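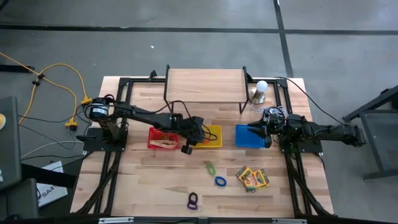 The cigarettes came into Cullimitz in furniture lorries

Customs officers opened the first lorry on a wet night in January. Behind a row of wardrobes marked for Tokwood, a flat-pack dealer, they found 368 cartons of untaxed cigarettes.

Two more loads followed within a fortnight – one of 177 cartons, the other of 80. All three had been booked through Bollik, a haulage firm with a single desk above a tyre shop. Its drivers were paid in cash and told to park overnight at the Roman industrial estate.

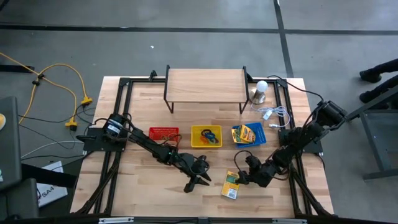
The paper trail

Investigators worked through 1668 delivery notes. Many carried the same signature, in the same green ink, for towns a day's drive apart. Two men have been charged and are due in court in the spring. Tokwood says its labels were copied.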